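Home About Archive Household Contact
Search this blog Go

Washing Table Linen in Hard Water

Residents of Plurncombe will be aware that the municipal supply is drawn from limestone bores. The effect on kettles is well documented. The effect on table linen has received less attention, and this entry sets out the practice adopted in my own household over the past seven years.

Checked cloths present a particular difficulty. The pale squares take on a grey cast well before the darker ones show any change, and an additional scoop of powder generally makes the matter worse. Cloths in regular use are therefore washed at 40 degrees with a half measure of liquid detergent and a quarter cup of washing soda. White vinegar is reserved for the final rinse.

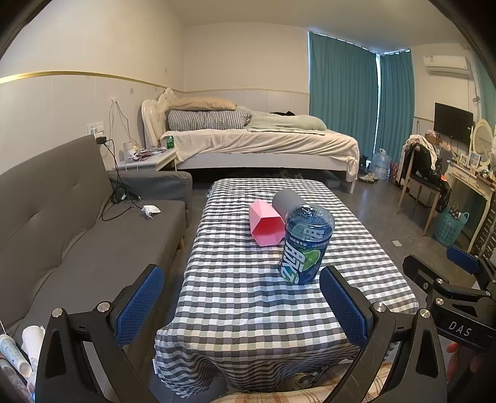
Aliyu

A checked cloth in grey, white and pale green is well suited to a low table, where drinks are set down throughout the day. Spills should be blotted at once with a cold, damp tea towel. Fruit cordial requires a soak of 11 hours in cool water, and milk should never be treated with hot water.

Drying is best carried out on the line, in shade - direct summer sun will fade greens within a season. Cloths should be pegged along the hem and brought in slightly damp for ironing.

Readers have enquired about the water softener sold by Drutedeck at $269. I have not purchased one and can offer no assessment of it. Correspondence on the storage of winter blankets will be addressed in April.

11 comments Share (7)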